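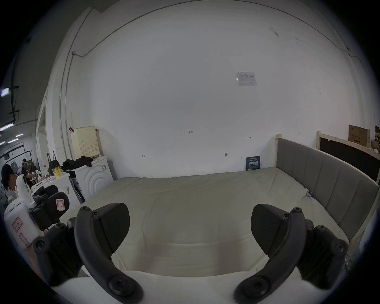
Okay, seed beds. Last time we got through soil testing, and a few of you wanted to rush straight to scattering seed, so let me slow you down! When I say the surface should be level before you sow, I mean level the way a mattress is level: flat overall, with slight wrinkles here and there, and those are fine. What you don't want is dips deep enough to hold a puddle. I spent my first November at the Olmont plots filling dips like that with a bucket, and I don't recommend it.

Raking comes in two passes. Go north to south first, then east to west, and pull the stones off as you find them (leave them on the path, please, Evander Cairns has to mow there). Keep the rake head nearly flat. If it's digging in, you're pushing too hard, and you'll bring up clods that then need breaking all over again.

Rolling next. A half-filled roller is plenty on the Hindham clay. Walk across afterward in ordinary shoes, and if your heel sinks more than half an inch, roll once more. On the sandy strip by Shearer Lane I usually water lightly the evening before, or it just slides around.

Then leave it alone for 72 hours. I know, I know. But weed seeds near the top start moving in that time, and on a warm week you may see a green haze. Hoe it off shallow, no deeper than your fingernail, and don't rake again!

Starter feed goes on right before sowing. Set the spreader at 3 for the first pass and walk at your normal pace, then do the second pass at right angles with whatever's left in the hopper.

For next class, read the chapter on seed depth and bring your sketch of the plot with the low spots marked. Pencil is fine. We'll start with the shady side, where most of you had questions.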